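Open day floor check, robot handling demo
Plasmont hall, bay 2, November
Checked before doors at 9:30. Comments are for the next crew, please read them!

1. Walkways and exits
OK. Both exits clear, ramp down and taped. We had 400 people through last time and the line backed up past the coat racks, so the queue now starts at the loading door.

2. Barrier around the Rovurell arm
OK after a fix. One post was standing too close to the reach line. Moved it out and walked the whole loop again with the arm at full stretch. Lovely to watch at that speed, by the way.

3. Emergency stops
OK. All buttons pressed and reset, including the one on the visitor side. The Nijs controller takes 24 seconds to come back, so tell the presenter to keep talking.

4. Hand-held gripper table
Passed with comments. This is the station everybody wants to try, and I can see why: you squeeze, the fingers close, and you suddenly get how hard picking up a small part is.
- Black covering on the left finger is frayed and torn along its inner edge, with little strips sticking out. Trim or re-cover before the afternoon groups.
- Right finger looks much better, a bit rough low on the inner edge.
- Round hole in the tabletop: edge is clean, but keep small parts well away from it.
- White bin stays on the table, with the small gold object inside it between turns.
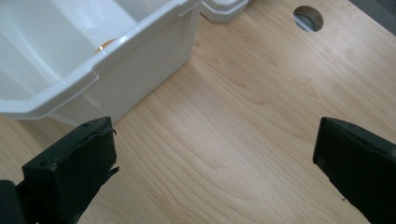
5. Cables and power
OK. Floor cables under covers. Swapped one extension lead with a loose plug. Drovby screen runs off its own outlet now, much tidier.

6. Noise
OK. 68 would have been nice on the meter but we don't have one here, so I stood by the compressor and could chat without raising my voice.

7. Visitor briefing
Needs work. The talk ran 90 seconds and skipped the part about long hair and lanyards. Put it back in, people really do listen!

8. First aid and extinguishers
OK. Kit sealed, tags in date. Spare gloves in the drawer under the sign-in desk.

Still open: left finger covering, briefing text. Recheck both at noon.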